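Forum > Haushalt & Wohnen > Nähen und Stoffe

Thema: Wachstuch oder beschichtete Baumwolle für den Esstisch?

lakmal_c
Sonntag, 13. September 2020
Guten Abend zusammen,
ich bitte um Rat. Unser Esstisch wird für alles benutzt: Essen, Hausaufgaben, Reparaturen, Nähen. Bis jetzt haben wir eine grüne Decke mit Karos darauf, und ich bin damit nicht ganz zufrieden. Sie wirft nach dem Falten Linien, die wochenlang bleiben. Nun überlege ich, ob ich Meterware kaufe und selbst zuschneide. Im Geschäft Skarness hat man mir beschichtete Baumwolle empfohlen, aber der Preis ist doppelt so hoch wie bei Wachstuch.
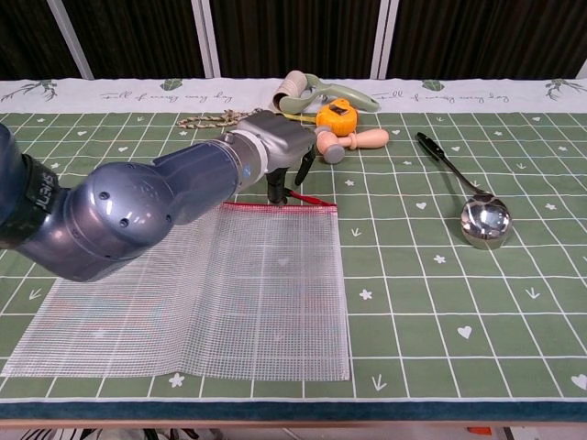

Meine Fragen sind deshalb: Muss man beschichtete Baumwolle säumen? Und hält die Beschichtung, wenn man jeden Tag mit einem feuchten Tuch darüber wischt? Entschuldigung, wenn manche Wörter nicht ganz richtig sind, Deutsch ist meine dritte Sprache.
Viele Grüße
Lakmal Cassim

Nadelkissen46
Hallo Lakmal, dein Deutsch ist völlig in Ordnung. Säumen musst du nicht, die Kante franst kaum aus. Ich habe meine mit Schrägband eingefasst, sieht ordentlicher aus. Wischen geht, aber bitte keine Scheuermilch.

tischlerei_renby
Widerspruch. Beschichtete Baumwolle ist für einen Arbeitstisch rausgeworfenes Geld. Einmal mit der Schere drüber und die Schicht hat einen Riss, dann zieht Wasser rein und es gibt Flecken, die nie wieder rausgehen. Nimm billiges Wachstuch und tausch es alle 3 Jahre.

Sibel Canpolat
Ich sehe das anders als mein Vorredner. Wir haben beschichtete Baumwolle von Starano seit dem Sommer vor fünf Jahren und sie hat einen einzigen Kratzer. Wachstuch riecht bei mir in der Wohnung so stark, dass ich es im August wieder abnehmen musste. Vielleicht hilft auch das Gewicht bei der Wahl: Je schwerer der Stoff, desto besser liegt er.

tischlerei_renby
Den Geruch hat man bei der ganz billigen Ware, das stimmt. Zwei Tage auf den Balkon hängen.

Sibel Canpolat
Nicht jeder hat einen Balkon.

lakmal_c
Vielen Dank für die schnellen Antworten. Ich habe heute noch einmal gemessen und bin auf ein Problem gestoßen. Der Stoff liegt 140 cm breit, unser Tisch ist mit Überhang auf beiden Seiten breiter. Ich müsste also zwei Bahnen zusammennähen, und eine Naht mitten auf dem Esstisch – das gefällt mir nicht so gut. Beim Schreiben drückt sie sich durch das Papier. 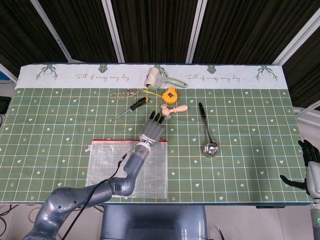 Man kann natürlich den Überhang kürzer machen. Meine Frau meint, dass vier Finger breit genug sind, ich finde das ein bisschen wenig. Was ist bei Ihnen üblich? Und wie bekommt man die Falten heraus, wenn der Stoff vom Versand gefaltet ankommt?

Nadelkissen46
Falten: von links bügeln, niedrige Stufe, trockenes Geschirrtuch dazwischen. Vorher an einem Rest probieren! Und beim Händler fragen, ob er auf der Rolle schickt. Türkmen macht das gegen Aufpreis, da kommt es dann glatt an.

tischlerei_renby
Überhang 20 cm, dann stößt man sich nicht die Knie am Saum. Wachstuch bekommst du übrigens auch in 160 breit, nur so am Rande.

Sibel Canpolat
20 cm finde ich auch gut. Wenn kleine Kinder im Haus sind, eher weniger, sie ziehen gern daran.

lakmal_c
Die Kinder sind schon groß genug, zum Glück. Dann frage ich zuerst bei Türkmen nach der Rolle und nach der breiteren Ware. Das Schrägband habe ich noch nie genäht – gibt es dafür einen besonderen Fuß für die Maschine?

Nadelkissen46
Gibt es, Bandeinfasser heißt das Teil. Geht aber auch mit Stoffklammern und dem normalen Fuß. Bloß keine Stecknadeln, die Löcher bleiben in der Beschichtung.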